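11/02/2024

Got in before the heating did. Breldale still has the building on its summer schedule, so I ran the morning checks in my coat and felt very professional.

The plan for the day was modest. Two arms, two trays, blue on the left and red on the right, sort the parts, put them back, sort them again. We have been doing a version of this since April and I had started to think of it as the easy one. I even told the Cekix people on the phone that it was the easy one. I should know by now to keep my mouth shut until the log is closed.

First run went fine. Second run, the right arm stopped dead over the paper and put up a joint fault. Cleared it, homed it, started again, and it got a little farther before it did the same thing. The message said "communication lost," with no word on who had lost it or where they had seen it last. The left arm meanwhile carried on with its half of the job like a coworker who has heard the argument in the next room and is choosing to type louder.

So, the stop button. This is the part I don't love writing down. I hit stop on the right arm and the right arm stopped, being stopped already. The left arm kept going. It closed on nothing, lifted nothing, and put the nothing down very neatly before I got to its own switch. Our safety sheet, which I wrote, says one button stops both. I was proud of that sheet. I laminated it.

I killed the power to everything and sat on the stool for a bit with the last of the coffee.

The stop turned out to be simple and embarrassing. When we swapped the controller for the Travska one, the link between the two stop circuits never went back in. The test afterward was done one arm at a time, and one arm at a time it passes beautifully. Nobody was near the table when it mattered and nothing got so much as a scratch, but that is luck and I am not going to put luck on a laminated sheet. I put the link back, hit the button 8 times with both arms moving, and both froze every time. Then I wrote it up as an incident, which took longer than the repair.

That left the original fault. My money was on the cable at the wrist. It has to go along with every turn the wrist makes, and I gave it more slack last month after the previous one wore through, so I had a nice guilty theory all ready. I took both trays down to empty and brought the right arm up slowly beside the red one, watching for the signal to drop.

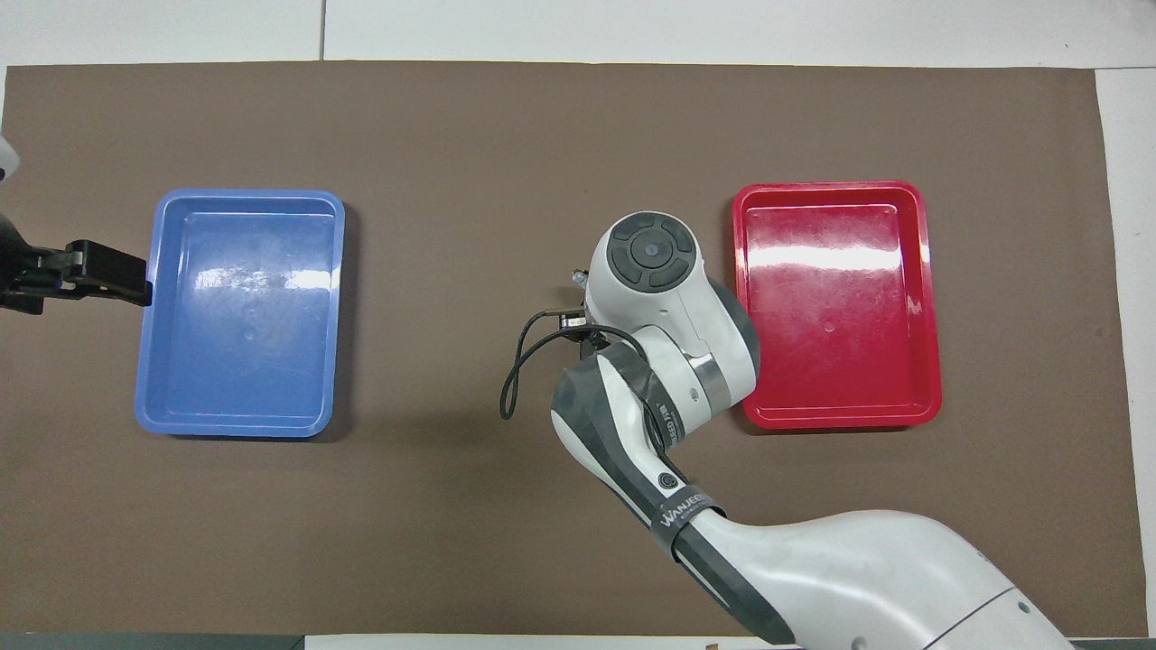 It didn't drop. I turned the wrist 90 degrees one way, then back, then did it again while jogging the forearm, and got a perfect signal for the whole stretch. It only failed when I went back to full speed, naturally, and then it failed 3 times in a row. I have a new cable on order and a low opinion of the old one, but I can't prove anything yet.

Baptiste is due its progress report and I had been planning to write "no issues." I have changed that line. The sheet is off the wall too, and the new one stays unlaminated until the test with both arms is part of the morning checks. Both units are tagged out overnight and the key is in my coat pocket, along with a screw I can't place. I'll look for where it goes tomorrow.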